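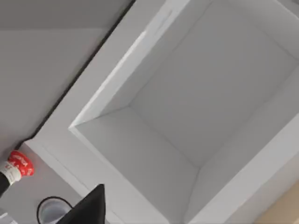
Eseck Farooqui

Chapter 3
Where Does All the Stuff Go?

I once rented an apartment with one closet. It was a good closet, deep and dry, and within a month I couldn't close the door. So I bought a shelf unit, and I filled that too, and then I started eyeing the space under the bed. If you've ever moved into a new place, you probably know how this goes (and if you haven't moved out of your parents' house yet, go look at their garage).

This chapter is about storage, and I'll admit right away that it's my favorite one in the book. Chapter 2 dealt with how people move through a home: doors, hallways, the path from the stove to the table. Now we get to the things that stay put. Coats, soup pots, winter blankets, the box of cables you're sure you'll need someday!

Let's start with a word I'll be using a lot, which is volume. A plain cupboard with no shelves has plenty of it. Measure the width, the height and the depth, multiply, and there's your number. But try putting dinner plates in there. You get one tall stack at the bottom and a whole lot of air on top. The part you can really put to work is what I call usable volume, and it's nearly always smaller than the number you got from your tape measure.

Depth is where most people go wrong, me included. Deep shelves look generous in the store. At home, whatever gets pushed to the back stays there until you move out. My first kitchen had a corner cabinet I could only reach into by lying on the floor, and in March I found a jar of mustard in it that had come with the apartment.

To keep us all on the same page, I'll work with one household the whole way through. It's a rental on the second floor of a building called Trindex Court, with 1,275 square feet of floor space, and 3 people living in it. They own too many shoes. In the first section we'll list what they have and how often they reach for it. Then we'll sort out what belongs at eye level, what can go up high, and what should probably leave the building.

Before you read on, grab a tape measure and pick a cupboard in your own home. Write down the inside width, height and depth, then open it up and sketch what's in there. Don't tidy first! I want the honest version, and you'll need that sketch for the exercise on shelf spacing.

Key terms: volume, usable volume, reach zone, dead corner, adjustable shelf

3.1 Taking Inventory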